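6. Checking the wrist camera in the simulator

Do this section before you power up the real arm. It needs only the computer, the Indus controller software and the kitchen model you installed in section 5. The arm can stay on its bench bracket with the supply unplugged.

1. Start the simulator and load the worktop layout called Grodance.

2. In the side panel, set the arm to Emon and the camera to Wrist. If the list shows only Fixed, the camera file is missing. Go back to section 5, step 9.

3. Press Home. Wait until the joint readings stop changing.

4. Set the speed slider to 2. Leave it there for the whole of this section.

Note: The preview may be slow on an older laptop. Close the joint graph window if it is, but do not lower the physics rate.

5. Using the jog keys, bring the gripper down over the marble worktop, close to the white cylinder. Stop while there is still a gap between the gripper and the stone.

6. Press Hold and compare your preview with the one printed in this section. The gripper should be at the bottom in the middle, with the cylinder immediately to its right. The worktop will slope steeply, as the camera turns with the wrist. 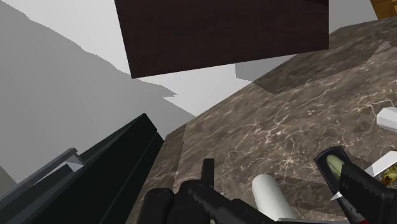
Kaushik
Workshop guide, revised 27 November 2018

The small items on the worktop are placed afresh each time the layout loads, so yours may lie differently. Check the gripper and the cylinder first, then the dark panel over the worktop. The stepped edge on the wall shadow comes from the low shadow setting and has no effect on the arm.

7. If the gripper is missing from the preview, open the camera file and look at the mount offset. The value for our printed bracket is 112 mm. Save the file and reload the layout.

8. If the preview is upside down, change the roll value by 180 degrees. Do not turn the camera round on the real bracket to match.

9. Press Release, then Home. Watch the preview as the arm goes back.

Caution: The simulator lets the gripper press into the worktop without stopping. The real arm will stall and may strip a gear. Keep the height limit switched on, even for a short test.

10. Save the pose under a new name. The file keeps up to 200 poses and then overwrites the oldest.

When the preview matches, close the simulator before opening the serial port - the two cannot share the controller. Carry on to section 7, Wiring the emergency stop.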